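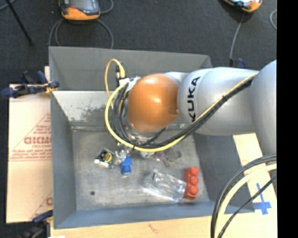 The Long Way to a Short Lead Time

Small manufacturers used to keep a lot of stock. Then they were told to keep very little. Now many of them are working out how much is enough, and the answer is different for every part on the shelf.

Imtiaz Saha has run purchasing at Gastimik, a maker of pumps for dairies and breweries, for 18 years. When he started, the company had a storeroom the length of the building and a man who knew what was in it. Rubber seals sat in drawers until they cracked. Castings ordered for a model that had been dropped stayed on the bottom racks because scrapping them meant admitting what they had cost.

"We had money lying on the floor," Saha says. "You could walk along and kick it."

So the company did what most of its neighbors did. It cut the storeroom by half, gave the space to assembly, and asked its suppliers to deliver more often in smaller lots. For a long time this worked well. The bank was happier. The building was easier to sweep.

The trouble came through a part that costs less than a sandwich. It is a spring, wound to an unusual size, and it goes into the relief valve of every pump Gastimik sells. The only supplier was a small shop called Firkum, which also wound springs for farm equipment and had always shipped within a week. One March the shop's main coiling machine failed, and the replacement bearing had to come from overseas. Gastimik had enough springs for nine working days. By the end of the month 22 finished pumps were standing along the back wall, complete except for the spring.

Customers were told there would be a delay. Most of them took it well. One brewery canceled and bought from a competitor, and it has not come back.

Saha spent the following summer going through the parts list line by line. The catalog pump uses 310 separate part numbers, counting fasteners and labels. He wrote three things next to each one: what it costs to hold for a year, how long it takes to replace, and what stops if it is missing. Software the company already owned could have given him the first figure. The other two he got by telephone.

The calls took longer than he expected. Some suppliers gave the lead time printed on their price sheet, and it took a second or third question to learn that the real one was twice as long. Others were buying the part in from somebody else. Two of his supposedly separate sources for motor housings were getting their castings from the same foundry, Prallero, and neither had thought to mention it.

"I'd been telling the owners for years that we had a backup," he says. "We had one foundry with two phone numbers."

When the list was done, 50 parts were marked for extra stock. They are nearly all small and cheap. Springs, snap rings, a gasket cut from a food-grade sheet that only comes in full rolls. Together they fill one cabinet and cost less to hold than a single large motor. The expensive items, the motors and the stainless housings, still come in as needed, though the company now has an agreement with its motor dealer to set aside a few at the dealer's own warehouse.

Other firms in the area have gone about it differently. Cabello, which builds bottling conveyors two towns over, decided to make more of its own small parts and bought a used lathe to do it. That took care of shafts and bushings. It also meant finding someone to run the lathe, and for most of the first year the machine sat idle three days out of five. The company now turns shafts for two of its neighbors to keep it busy, and Saha is thinking of sending them some work.

There are arguments against all of this. Stock ages, and rubber ages fastest. A drawing changes and the old version has to be pulled from every bin, or somebody will fit it. Staff who know there is a full cabinet tend to stop reporting when a drawer runs low. Gastimik checks the cabinet at the start of each month, and the person doing it has to sign a sheet taped inside the door. Saha admits that the sheet has gaps.

He also says the numbers need redoing more often than he would like. A lead time that was right last fall may be wrong by spring. Firkum, which got its machine running again and later bought a second one, now ships in four days. Gastimik still keeps three months of its springs.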